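Monday, and club ran late again. Diệp Vũ and I had the parcel station all evening - our turn finally! - and we're on run 419 in the log, which she insists on writing up in green pen. Beseck have a faster routine than ours, the swines, but I still like our slow one. Changed the wait before the hand closes, then changed it back. Missed the bus, had chips. Must email Vainio re the spare cable.

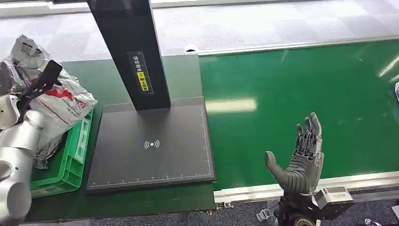 What do we still need to do before the heats? Write up the log, and agree who's talking to the judges.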